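Workshop Tips: Teaching a Two-Arm Bench by Hand and by Remote

April 2019

These notes cover the recording of demonstrations on a small two-arm bench: an operator moves the arms, by hand or from a remote controller, and the motion is stored for later training. They assume the arms are installed, powered and calibrated. Most of the tips come from the packing and laundry tasks on the Bukville bench, with a few carried over from the older Skuva setup, which had one arm and a different gripper.

Choosing a method

Hand guiding means the arm is put in a low-stiffness mode and pushed through the task. It gives the operator a direct feel for contact. It also puts the operator's hands and sleeves in the camera view, and the recorded joint currents include the push of the hand. Use it for short reaches, for finding waypoints, and for teaching a new operator what the arm can and cannot do.

Remote control means a second device drives the arm. Leader arms of the same joint layout are easiest to learn. Handheld controllers take less room but hide the elbow from the operator's attention, and the elbow is what hits things. For any recording meant for training, prefer remote control. The view is then the same one the arm will have when it runs alone.

Do not mix the two methods in one set. If a set was begun by hand guiding and the method is changed, start a new set and name it accordingly.

Before the first recording

1. Clear the reach of both arms. Move each joint slowly to its limit in the directions the task uses. Listen for rubbing.

2. Check cable slack at full extension and at full fold. A cable that is comfortable in the middle of the range can be tight at either end. Leave a loop at the wrist large enough for a full turn of the last joint, and tie the cable to the links, never to the joints. Ties should be snug enough that the cable does not creep, loose enough that it can be slid with two fingers.

3. Trim the tails of the ties flush. A long tail will catch on fabric.

4. Home both arms and note the reading at each joint. If a joint differs from its value in the last session by more than the tolerance on the calibration sheet, recalibrate before recording anything.

5. Close the gripper fully and then open it fully from the controller. The trigger should cover the whole travel. On the Skuva the trigger reached its stop early and the fingers never closed all the way; 60 recordings were discarded before the fault was found.

6. Wipe the finger pads with a barely damp cloth. Skip solvents, which harden rubber.

7. Set the lights and leave them. If there is a window, cover it.

Preparing the objects

Use real objects of the kind the task is meant for. Drink cans are a good choice for early packing work. They are cheap, they share a shape, and the printing gives the camera something to hold on to. Buy several kinds. A set recorded with only one color of can tends to produce an arm that looks for that color.

Full and empty cans are separate objects as far as the gripper is concerned. An empty can dents under a grip that a full can needs. Decide which is being used, write it in the session log, and do not swap partway through. Opened cans should be rinsed and dried.

Small cardboard boxes wear quickly. The flaps soften, the corners round off, and the box begins to slide when a finger brushes it. Keep spares of the same size folded flat near the bench. If the box slides too easily on a smooth tabletop, put a weight in the bottom under a piece of card. Tape on the underside also works, but it leaves residue and it fixes the box in one spot, which defeats the purpose of varying the start position.

Cut or tuck in the flaps if the gripper is to enter from above. A standing flap will be pushed down into the box on most attempts and end up under the can.

Packing cans into an open box

The task is to pick cans from the tabletop one at a time and set them upright in the box. One arm does the work. The other arm can be parked, or it can steady the box from the far side.

1. Place the box within easy reach of the working arm, at a different angle for each recording. Avoid the extreme reach, where the wrist has few orientations left.

2. Stand the cans apart from the box with enough space between them for one finger thickness plus a small margin. Cans that touch can be separated by the gripper, but record that as its own task.

3. Park the idle arm folded, with its gripper clear of the path. Park it in the same pose every time. A parked arm that drifts from one recording to the next adds variation that means nothing.

4. Approach the can from above and slightly to the side. Lower until the fingers are past the shoulder of the can, then close. Closing on the rim alone lets the can swing.

5. Lift straight up before moving sideways. The bottom of the can must clear the top edge of the box by a visible amount. New operators cut this corner and clip the box.

6. Lower into the box until the can rests on the bottom. Stop there. Pause briefly, open the fingers only as far as needed, and lift straight out. Opening wide inside a box that already holds a can will knock the neighbor over.

7. Keep the forearm high when cans are still standing behind it. The operator watches the fingers, and the forearm sweeps the rest of the table.

8. Fill the far side of the box first, then work toward the arm. Otherwise the fingers must reach over a packed can to place the next one. 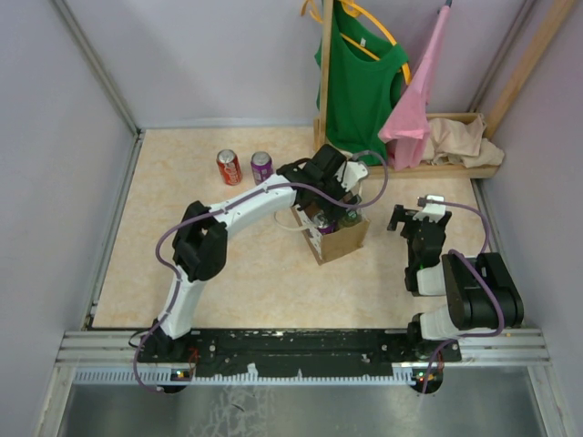

Hanging and folding items

Cloth tasks share the same bench at Bukville, with a small wooden rack at the back. Cloth is harder to demonstrate well than rigid objects, and the operator should have packing experience first.

Pinch fabric at an edge or a seam. A pinch in the middle of a panel gathers the cloth into a lump that cannot be spread again without a second grip. Move at half the speed used for cans. Fabric lags behind the fingers and swings at the end of the motion, and the next move should wait until it hangs still.

Use solid colors at first. Keep labels inside the neck if the garment has them, or cut them out of every garment in the set.

Pace and rhythm

Move steadily. A demonstration with many small corrections teaches the corrections. If the approach is wrong, back off along the same line and come in again; do not stir around the target.

Short pauses before and after each grip are useful — they mark the change from one stage to the next — but long pauses are not. If the operator must stop to think, end the recording and start another.

Operators should change over after an hour at most. Errors rise before the operator notices being tired, and the first sign is usually a late release of the trigger.

How many to record

The current can-packing set on the Bukville bench stands at 535 recordings. Of these, 186 were made with the box in a fixed position and are used only for comparison. The first useful results came at over 180 recordings with varied positions. Fewer, more varied recordings did better than a larger number made from the same start.

Include recoveries. If a can tips over and can be reached, stand it up again and continue. Mark the file as a recovery. Do not knock cans over on purpose in the ordinary set; make a separate one.

Discard a recording if a hand enters the view, if the arm faults, or if the box has to be touched by the operator. Keep it if the result is merely untidy.

Labeling and storage

Name files with the task, the operator's number, the box size and a running count. Add the start condition in a plain text note beside the file. Notes written at the end of the day are unreliable.

Play back one file in ten at normal speed before the bench is cleared. Look for dropped frames, for a gripper trace that does not match the video, and for time offset between the two arms. The Olano script checks the offset automatically but does not catch a frozen camera.

Care of the bench

Check the base screws weekly. They loosen with repeated quick stops, and a loose base shows up as a slow drift in the wrist position that looks like a calibration error. Use the torque given by the arm's maker.

Brush crumbs of cardboard off the mounting plate and out of the rail slots. Inspect cables where they leave the base, and replace any that show a flat spot or a change in color. The spare set ordered from Bermúdez in February is in the lower drawer, already cut to length.

Power down with both arms folded. If one must be left extended, support the forearm on a foam block before switching off.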